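I have a bad habit of believing whatever the last person with a screwdriver told me, so this post is partly a way of making myself write down what I know and what I only heard.

The two-armed setup at Proddale had been drifting again. Drifting is the word people use when the arms go to the place they were told to go and the place is wrong. In June we were told it was the calibration, so we calibrated. It was fine for a while and then it wasn't, and we were told it was the calibration. You can see why I'd gotten tired of that answer. A full calibration eats most of a morning, and it papers over anything mechanical as long as the mechanical thing holds still until lunch.

So this time I wanted to look at everything that comes before calibration. Mounts, brackets, cables, finger screws, in that order, and no touching the software until I'd been through the lot. Fulvio Valentini thought this was a waste of a day and told me so twice. He may have been right about one part of it, which I'll get to.

Mounts first. I put a wrench on every bolt under the table, and they were all tight, which annoyed me. One of the clamp brackets had a bit of paint missing where it meets the underside of the table, and I spent far too long wondering if that meant it had walked. I drew a pencil line across bracket and table. If the line is still a line in a month, I'll drop the theory.

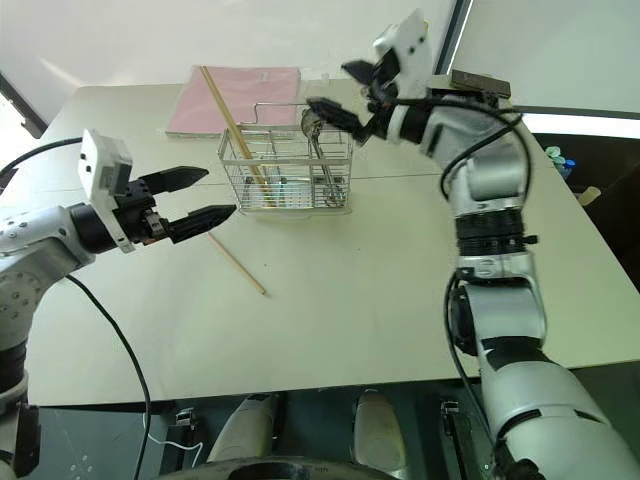
Cables are where I think most of the trouble lives, and I've thought so for two years without being able to prove it. The supplier's manual says to leave "adequate slack," a phrase that could only have been written by someone who has never had to leave any. Too little and the wrist is pulling against its own cable at full reach. Too much and you get what we have on the left, a black loop that swings down off the side of the arm and over the edge of the table, with a second cable curving in to the sensor housing from higher up. The right side is dressed along the outside of the arm from the wrist down, and I like that a lot better. Gisela Fuentealba did the right one. I did the left. I'm going to redo the left.

What I can say is that with the arm stretched across the table, I unclipped the wrist cable on the left and felt it spring back toward the elbow. That's a pull on the wrist. Is it enough of a pull to matter? I don't know, and I distrust anybody who says they do without a gauge in their hand. Grasso sells a cable guide that is supposed to fix exactly this, and the sales page has a lot of adjectives and no numbers. I used hook-and-loop straps and left a bend at each joint you could get two fingers through.

Then the grippers. Take the fingers off, wipe the faces with alcohol, look at the tips under a lamp, put them back with a torque driver. Don't use the hex key from the drawer. I know the hex key is closer. The left pair had one screw that turned before the driver clicked, and this is the part where Fulvio gets his point, because that is a five-minute check and I had put it last.

For a test piece I stick with the wire utensil basket and the wooden chopsticks. Vittoria Sanna would like me to use the machined blocks, and the blocks do give you nicer numbers. A block is also very forgiving. Close on it a little off center and it shuffles over and lets you pretend. A chopstick rolls or tips, and thin wires give you very little room to be wrong on the way in. If the arms can work in and out of that basket, I'll believe the blocks too. The reverse has not been my experience.

After all that I ran the calibration anyway, because the fingers had been off and it would have been silly not to. So, yes, I've ruined my own experiment. If it holds, it could be the screw, the straps or the calibration, and I won't be able to tell you which. Nazmiye Gökçe pointed this out while I was typing the command, with a timing I did not appreciate.

The plan is to leave the left cable exactly as it is strapped now until the drift shows up or I run out of patience, then put the proper dressing on it and change nothing else. The pencil line gets checked on the same day. The finger screws go on the weekly sheet, at the top.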